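Print this page | E-mail this page

About Satcombe Music

Satcombe Music is a small record label and music school in Tiltville. We put out solo piano and chamber recordings, and we teach piano, violin and theory to children and adults from the rooms upstairs. The label came first. Myrtle Dunleavy started it to release her own album, Clultindale, after two larger labels had turned it down. The first pressing was 300 copies and she sold most of them at recitals.

Stuart Dawber joined the following June as recording engineer. He had spent years working in radio and brought his own microphones with him, a few of which we still use.

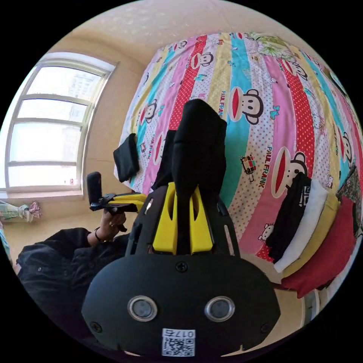 The school began when people who had bought the album started asking Myrtle for lessons. She took on 4 students to begin with, and taught them on the same upright piano she had used for the album demos. It's still in the front room – a bit worn in the middle octaves, but it holds its tune. Lessons now run through the school year, with a shorter program over the holidays.

The label

We release one or two albums a year. Most are solo piano, with the odd duo or trio. Our best-selling title so far is Mazandarani, a set of slow pieces for piano and cello, which has sold 1,531 copies on CD. We also sell downloads and printed sheet music for most of the catalogue. Artists keep the rights to their own compositions and we split the income from recordings evenly after costs.

Stuart records everything to the same plan. The piano is tuned on the morning of the session, the players do full takes, and edits are kept to a minimum. If a piece isn't working we leave it and come back another day.
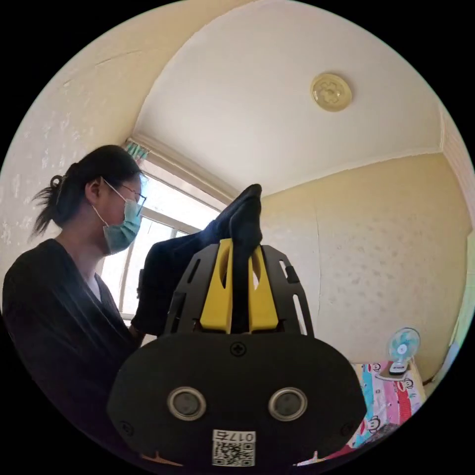

In a face mask and glasses

The school

Students can start at any age. Beginners have half-hour lessons and most move to 45 minutes once they're reading comfortably. We prepare students for exams if they want to sit them, but plenty don't, and their lessons cover whatever they would like to play. Theory is taught in small groups after regular lessons.

There is a student concert at the end of each term. Families and friends are welcome, and there's no charge at the door.
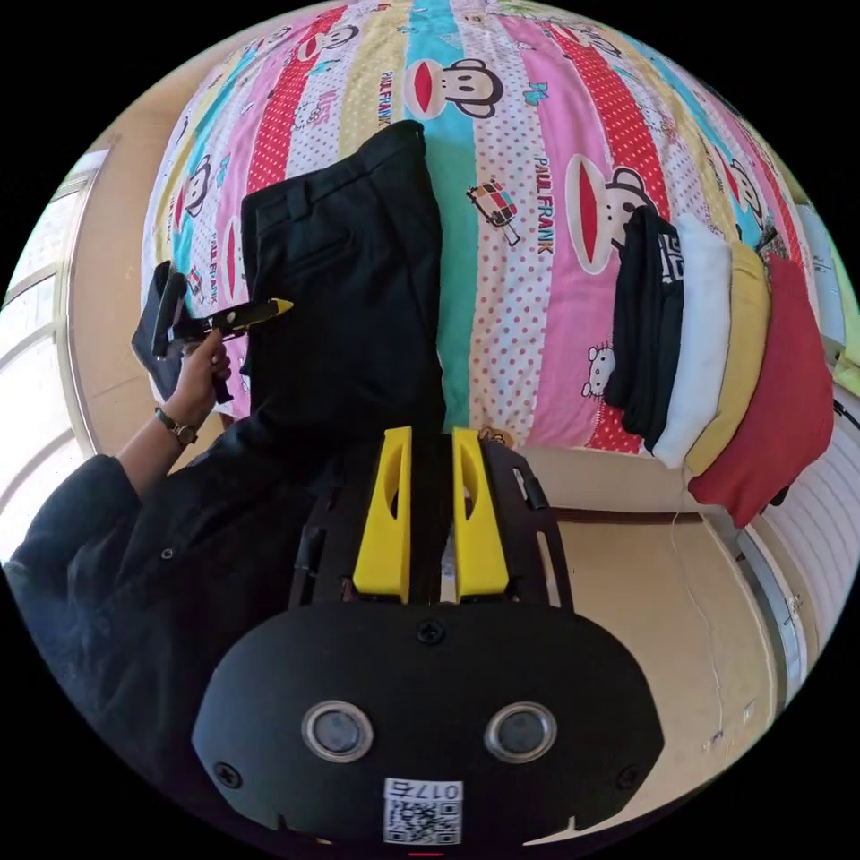

Sending us music

We listen to demos from pianists and small ensembles. Please send no more than three tracks, with a short note on who is playing and where it was recorded. A rough home recording is fine. We try to reply within six weeks – longer if we're in the middle of a session. The closing date for next year's releases is 26th August.

For lessons, ask for Myrtle. For recording and sheet music orders, ask for Stuart.

Filed under: About the Label, Lessons, Piano
Shares: 2 | Comments: 0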